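From: Rajeshwari Kurian
To: Clemari Paper Crafts list
Subject: Re: [clemari] Dyeing paper at home, color comes uneven

Hello all,

Rajeshwari Rajan wrote on Saturday:

> I tried the blue from the list recipe on two kinds of paper. On the
> thin one the color is even. On the thick one I get dark edges and a
> pale middle, and after drying the sheet is wavy like a roof. I used
> 375 ml of water for one tray. Is my dye too strong, or is it the
> paper? Also, how do you keep the sheets flat? I have only a kitchen
> and no press.

Thank you for this question. I had the same trouble for one whole winter, so I will try to answer with some order. Please excuse my English where it is not smooth.

First, I think your dye is not too strong. The dark edge comes when the sheet dries from outside to inside. The water moves to the edge and takes the color with it. A thick paper stays wet for longer, so the color has more time to travel. The thin paper dries before this can happen.

For the thick paper I changed these things:

1. Wet the sheet with clean water before the dye. Let it drip from one corner until the drops are slow. Then the dye enters everywhere at the same speed.

2. Use more bath. With 375 ml the tray is too shallow for thick paper. I use 1116 ml for the same amount of powder multiplied by three, so the strength is the same but the sheet can swim.

3. Dry on a plain table of light wood or on a white cloth, so you can see early if the color is moving. I turn the sheet once, when the shine is gone from the surface.
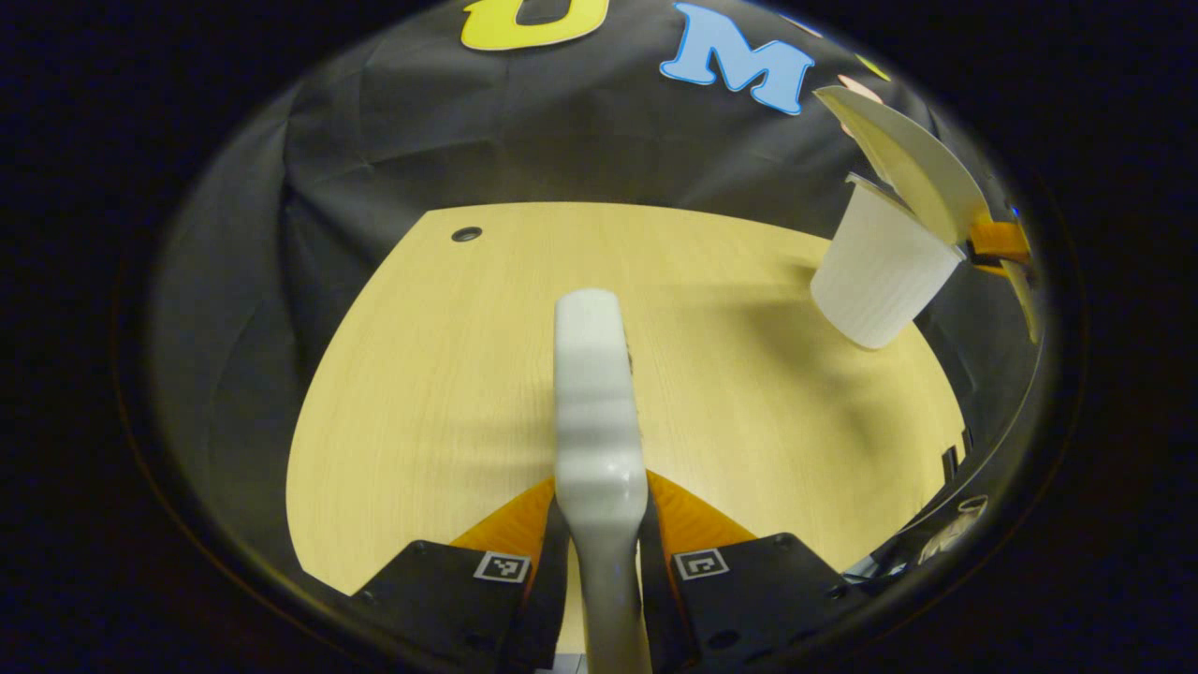 4. Do not hang it with clips. Every clip leaves a pale mark, and the lower edge becomes dark in any case.

About the wavy sheets. I also have no press. I put each sheet between two pieces of old cotton when it is still a little damp, and on top I put a cutting board and the heaviest books. Change the cotton in the evening and again in the morning. My stack is the Asfaw dictionary and two atlases, and it is enough for sheets up to A3. If the paper is already dry and wavy, spray the back side lightly and start the pressing again. The front side I never spray, it makes spots.

The other thing is what to do with the sheets that are not good. I used to throw them away, and I am sorry for this now. The last bag of mixed blues I weighed before soaking, and it was 688 grams, so it is real material and you paid for it.
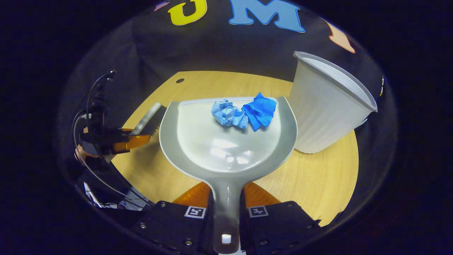 For making pulp I sort the failed sheets by color first, and by thickness only after. It is better to tear than to cut, the torn edge opens faster in water. You can crumple the pieces before soaking, this breaks the surface a little. Please keep the pale ones and the strong ones in separate bowls. A powder blue and a bright royal blue, like the two crumpled ones lying in the dustpan, give a flat middle blue if you blend them fully, and I find it boring. If you blend each one alone and mix them by hand at the end, you keep small flecks of the strong color, and the new sheet is more alive.

Soak overnight, 182 grams of dry paper to one bucket. With more than this my blender becomes hot and smells.

One question from my side. Has someone used the Endance fixative on dyed cotton paper? The Covari one I know, but the shop here does not have it any more, and I don't want to order a big bottle without hearing from a person who tried. I want to know mostly if it changes the blue toward green.

Rajeshwari Rajan, please write which thick paper you have, the name or only the weight. If it is sized very hard, then the wetting in step 1 must be longer, maybe even one hour.

With kind regards,
Rajeshwari Kurian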